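In Defense of the Single Burner

By Nouhaila El Ouafi

My stove has six burners. In the three years I have owned it, I have used four of them at once on exactly one occasion, and the dinner was terrible. The beans went cold waiting on the rice, and the rice was waiting on me, because I was hunting for a lid.

I bring this up because kitchens keep getting bigger and the cooking in them does not. A neighbor in Harirbridge has a range with a faucet over it for filling pots. She tells me it saves her carrying water across the room. It's a short room. She mostly uses the thing to water a basil plant.

Meanwhile the best lunch I ate all February was lentils, made by a coworker on a plug-in induction burner at the end of a table. She had one pan. When the onions were done they stayed in the pan, since there was nowhere else for them to go, and the lentils went in on top. By one o'clock the whole office had found a reason to walk past.

I went home and did the math on my own cupboards. I own enough pans to open a small diner, including a fish poacher that cost me 85 dollars and has never met a fish. I also own a paperback called 116 Suppers, every one of which seems to begin by dirtying a second skillet.

The case against one burner is that you can't make Thanksgiving on it. Granted. You can't make Thanksgiving in most moods, either. For the other days of the year there is soup, there are eggs, there is pasta if you're willing to heat the sauce afterward in the same pot, and there is the fine old meal of whatever's left with cheese on it. You'll need a saucepan and a lid that fits. Look after the lid - it's the part that wanders off.

I'm keeping the stove, mostly because it's bolted to the gas line and I like having somewhere to put the mail. But on Friday I moved the toaster, cleared a stretch of counter and plugged in a little burner of my own. The fish poacher is out on the curb if anyone wants it.
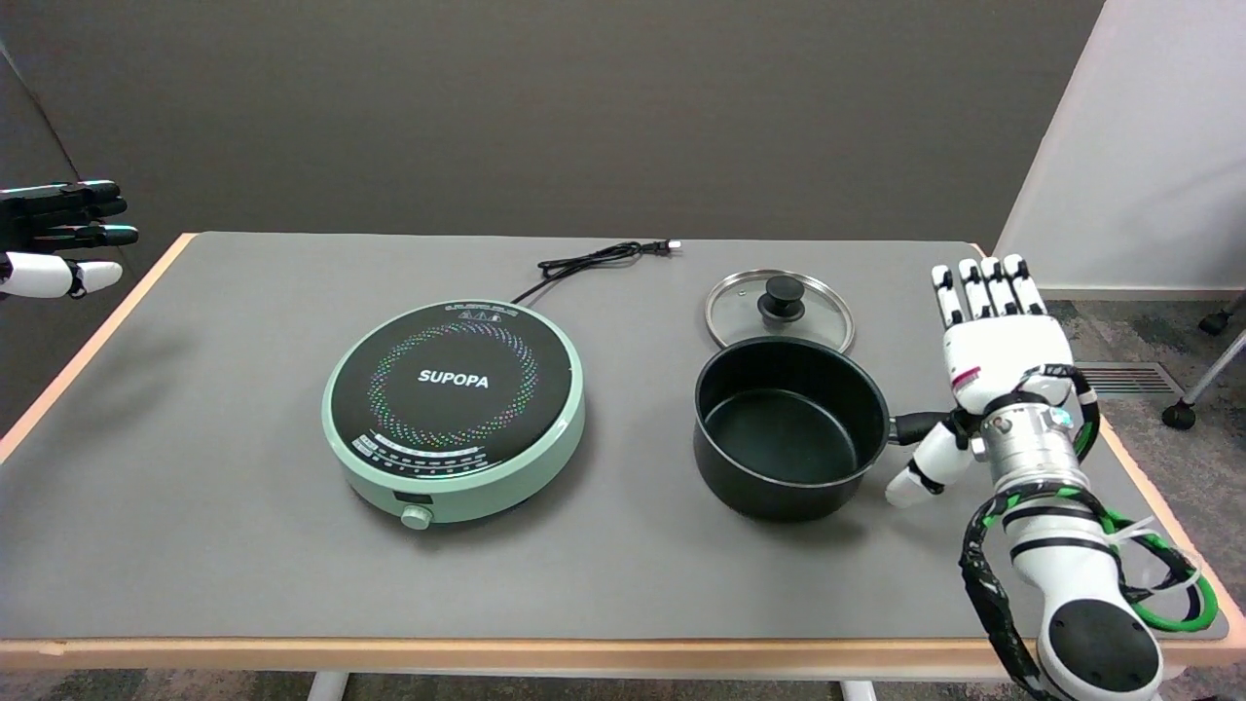

One burner, one saucepan, one lid: dinner for most of the week.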